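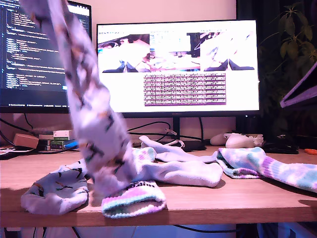 # Sock afternoon

Hello again, and welcome to the least glamorous gallery page I've put up so far! August is when I go through all the clothes in the flat, and I've finally reached the socks, which I'd been putting off behind the jumpers, the tea towels and one very grim bag of scarves. I do the pairing on my desk. The bed is lower and softer and I end up lying on it, and the kitchen table always has somebody's breakfast on it, so the desk it is.

**On the desk, mid-sort**

White with the dark brown and orange pattern, my favourites of the lot, and the pair is back together (one up in the air, one still in a crumpled heap on the left). The tie-dye ones are the trouble, as usual. Mint and lilac on the cuffs, pale blue and lavender on the other, and under a desk lamp at five in the afternoon I could talk myself into any of them being a match.

## How I go about it

I used to tip the whole basket out at once and it was hopeless, so now it's a handful at a time. Patterned ones first! They're quick, and you feel like you're getting somewhere. Then the colours, then all the plain stuff that I leave till I've had a cup of tea. I lay them out flat-ish with the toes going whichever way they like, pick one up by the end and let it hang so I can see the length of it, and then look for its mate.

I go by the cuff before anything else. Tie-dye wanders all over the place, even between two socks that came out of the same packet, so if you try to match swirl to swirl you'll be there till tea time. The ribbing is much more reliable (and so is the toe, if one has gone thin and the other hasn't, though then you've got a different problem).

My friend Nele Wuyts folds hers in thirds and stands them up in a row like little books. I've tried it and they look gorgeous for one day. I just turn one cuff over the other and chuck them in. She says it ruins the elastic and she's probably right, but I've been doing it since school and I'm not stopping now.

## Odd ones

Anything without a partner goes in the old Tivico biscuit tin on top of the wardrobe. The tin gets a month. After that the cotton ones turn into dusters, and the fluffy ones are brilliant for getting behind the computer cables, where the dust in this room seems to be manufactured.

Last winter I got the tin down and found 10 singles in there that all had partners sitting in my gym bag. So check your gym bag! And the corners of the fitted sheet, and inside the legs of yesterday's trousers.

## A few things people have asked

Saulius Toom wrote after the jumper page wanting to know if I wash socks inside out. Sometimes, yes, the thick ones, and I turn them back while they're still damp or it never gets done.

Somebody else asked about those little clips that hold a pair together in the wash. I bought a bag of them at the market in Vurham for $5 and used them faithfully for a fortnight. They're in a drawer somewhere. If you're a more organised person than I am, they might be just your thing.

And no, I'm not getting rid of the tie-dye. They're cosy, they cheer me up on a grey morning, and I don't mind if I go out with lilac on one foot and blue on the other.

Gloves and beanies are next, once I've found the box they're in. I think it's under the spare doona.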